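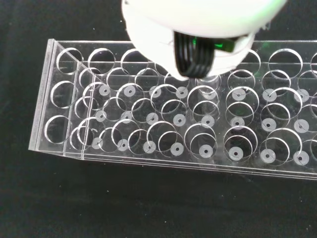

May, bench notes, after lunch
3 min read

Back on the chores question. Somebody at Cadell asked again whether the arm is ready to do anything useful around the shop, and I gave my usual mumbly answer, so I'm writing out a better one before I lose the thread.

The chore this week is putting tubes in a rack. Pick one up, find a hole, go down, let go. I could do it while eating a sandwich (I have, sorry). It's close cousin to loading a dishwasher or dropping drill bits back in their index, and that's why I like it as a test. If we can't do round thing in round hole, I don't want to hear about folding towels!

Log stands at 1,482 attempts out of the 3,000 we promised for the Jiltance write-up. Success is running at 80 percent by my scoring, where a tube that leans but stays in counts as a pass. Sutherland would call a lean a fail and I can see their point, so I've started a separate column for leaners. Please use it.

The misses mostly come from bad grabs. The fingers close a hair too high, the tube tips a degree or two in the grip, and by the time it gets to the rack the bottom end is off to one side and lands on the rim. When it does that it just sort of leans on the plate until the force limit trips. A person would wiggle it. Ours has no wiggle yet, and I think wiggle is most of the job.

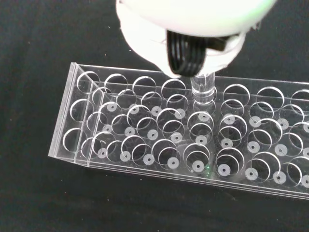

Clear plastic is still the thing that drives me nuts. Clear rack, clear tubes, every cut edge throwing its own bright ring, and the lower plate showing through the upper one so the vision code sees circles inside circles. Black cloth helps a lot. Even so, look at the back-row hole where the tube is going in: you see its edge through the tube, all bent out of shape, right when the camera needs it most. I've been using the white washers on the lower plate as targets instead, and they're a much steadier thing to lock on to. The catch is the left end column past the divider, with no washers under it, so I've taken those holes off the list until the ring finder is better. Don't put them back in without telling me.

Tried this morning: slower approach on the last bit. Fewer rim hits, I think, but 13 tries isn't enough to say so. Leave it on the slow setting overnight and we'll have a real number.

So, chores. For the Restdale shop I'd say yes to one tray, one kind of tube, same lamp, same cloth, and somebody in earshot. Kitchen at home, no way. My drying rack has three sizes of glass in it and a whisk, and the light changes every time a cloud goes over.

Still to do:
- wipe the lint off the cloth, it's getting specky
- re-zero the wrist before the next batch
- add leaners to the plot
- try a wiggle, even a dumb one (small circle, light push, give up after a few seconds)
- order more tubes, the scuffed ones grip differently and I don't want them mixed in

13 shares · 0 comments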